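Trakalico Hand-Held Gripper Pair: set-up and care

We've been supplying the Trakalico pair from our Marport workshop for long enough now to know which questions come up in the first week, so we thought we'd put the answers on the page with the product. Most of them are to do with the bench and the cables, and hardly any with the grippers themselves!

Start with a flat platform and cover it with a sheet of plain paper (we like a pale colour, as dark fingers show up nicely against it). Plug in both cables before you pick anything up, left hand first, and let each one hang down past the wrist with a bit of slack. Then close the fingers gently and open them again, 5 times each side, and check that they meet squarely at the tips.
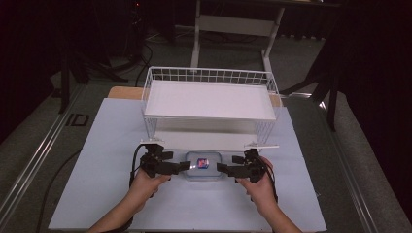

A left and right pair over a papered bench, with a small cube in a clear container between them and a wire rack behind.

Looking after them is mostly a matter of wiping the plastic fingers with a soft, barely damp cloth at the end of the day. Please don't use solvents, however tempting. If a finger starts to feel loose, nip up its 3 screws a little at a time, and if that doesn't cure it, send the pair back to our Dadthorpe repair bench and we'll usually have it on its way home within nine working days.

Price per pair: £1,921, cables included
Spare fingers: sold in sets, left or right
Carry case: Garcia, sold separately, back in stock in October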